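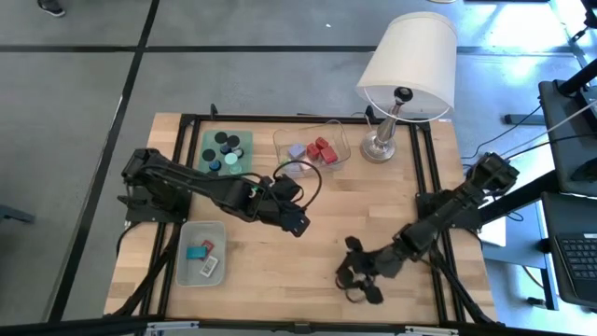
The bench, two arms, one lamp

Community > Work & Careers > Automation
Filed under: robots at work, job changes, small shops

Two arms now do my sorting. What am I?
Ju-won Baek, 2/14/19

I packed game kits by hand at Sternden for 14 years. Since the arms came I've been the "cell attendant," which means I put the parts out, watch, and put them out again. Same pay so far. Has anyone gone through this, and should I ask for a new job description before they write one for me?
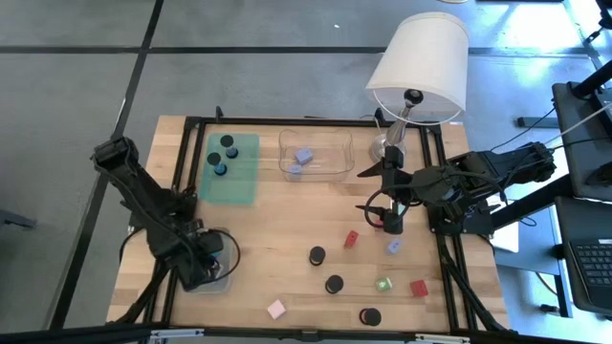

Get it in writing, and write it yourself. My shop went through this and the title stayed vague until someone got blamed for something. List every small thing you do that isn't on the sheet. Your tray has an empty lower half while blocks and black-topped pieces lie across the wood, one of them looking tipped over, and whoever decides what happens about that is doing skilled work. Put "exceptions" in the title. Managers love a title with exceptions in it.
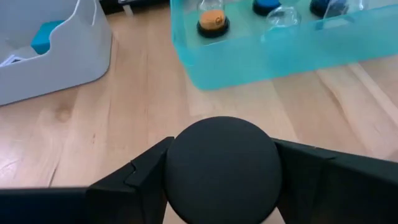 Also ask who gets trained to change the program. If the answer is "the vendor," ask again in April.
Mārtiņš Luar

we had 23 people on the line, still have 23, we just all walk more
Prodromos Xenos

Mārtiņš is right about training. I asked for it at Clillex and got a 400-page manual and a lanyard.

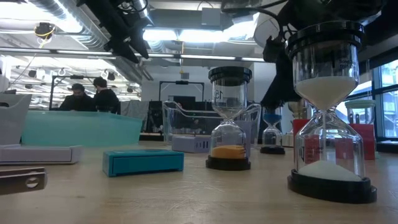

I read maybe a third of it, and now I'm the one they call when an arm stops. Ask for the raise before you learn how to fix it. I did those in the wrong order.
Aminu Onuoha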